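Sovimach Cluvo hand-held gripper pair: two stars out of five
Reviewed by Kamil Vávra, 28/04/2026

The Cluvo is sold as a cheap way to record folding demos for a robot arm. You hold one in each hand, squeeze, and the software logs how far the jaws are open. I bought a pair in February and have used them mostly on knitwear and jeans.

The right one failed after almost 50 sessions. A pivot screw backed out, the finger sagged, and the log went on reporting a full close while the cloth slid free. No warning, no error code. I lost 20 recordings before I caught it.

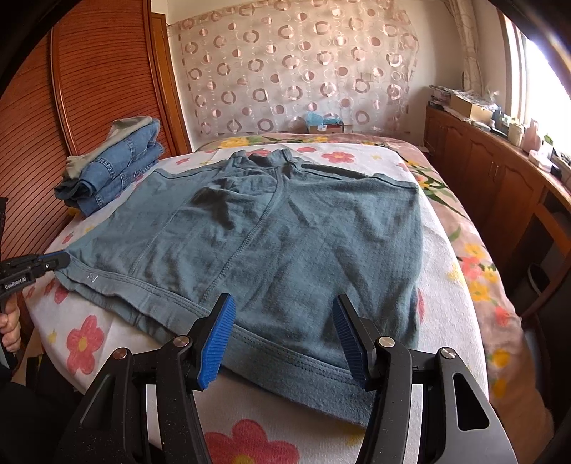

Knits are where you notice it first. A thick hem hides a weak pinch until you lift, and then the corner drops. Jeans are stiff enough to cover for a bad finger, so don't test on those.

Support (Ramil Magbanua, polite enough) told me to tighten the screws every 8 sessions. The manual doesn't mention it. He also blamed "user grip force," which I don't buy. Threadlocker has held so far, but I wouldn't trust the jaw readings without checking them by hand.

Replacement finger: still waiting.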